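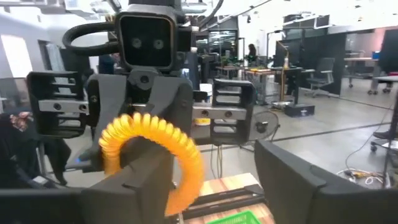
Do spiral hair ties hold as well as ordinary elastics? Thick hair, yes, for most of a working day; fine hair, until you bend down to tie a shoe.

I bought the Seltau coils in orange after Akua Asante swore by hers, and I have worn one since July. It looks like the flex from an old telephone, in a colour that could direct traffic. The grip is good. It comes out without taking half my head with it, and the dent it leaves is smaller than the one I get from elastic.

The stretching is the weak point. By the second week mine had relaxed to the size of a bangle, so I wore it as one. A cup of hot water pulled it most of the way back – the packet suggests this in very small type, as if embarrassed.

They also tangle with each other. Keep 2 in a pocket and you will own one complicated object by lunchtime.

Hala Alaoui prefers the Grunda ones, which are thinner and vanish down the back of the sofa sooner. I'd buy the Seltau again, in the same colour, as I can at least find it.

Four stars. One off for the bangle period.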